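# How many examples before a pick task stops missing?
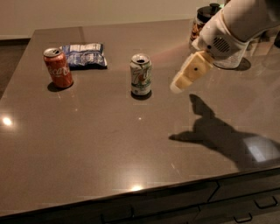 I'm collecting teleoperated examples for a small policy that picks up one named item from a kitchen counter. So far I have 30 episodes per item, all recorded with the Drunum recorder. Bottles are fine. Cans are bad — it reaches for the wrong one or closes short. My usual layout has the Coca-Cola can and the 7 Up can both standing a bag's width apart, and the counter is glossy, so the arm throws a big hard shadow across it. Should I record more, or change what I record? Posted 8/18/21.

**Answer 1** (accepted)

Change it first. If the cans are always in the same order, the model can learn "go right" and ignore the label. Swap them every 3 episodes and move the bag too. Start the arm from 8 different poses. At the moment the gripper is already close to the 7 Up, and if most episodes start like that you are teaching it one short move.

Leave the shadow in, but record half the set with the overhead lights dimmed. Write the target item into the episode name. We didn't at Zerouali and had to relabel everything in September.

**Answer 2**

More data. 30 is nothing.

**Answer 3**

Agree with the first answer on swapping. Also check your time sync. Closing short was a camera delay for us — 2 frames, fixed in the Wiselari config. Old episodes had to be thrown out.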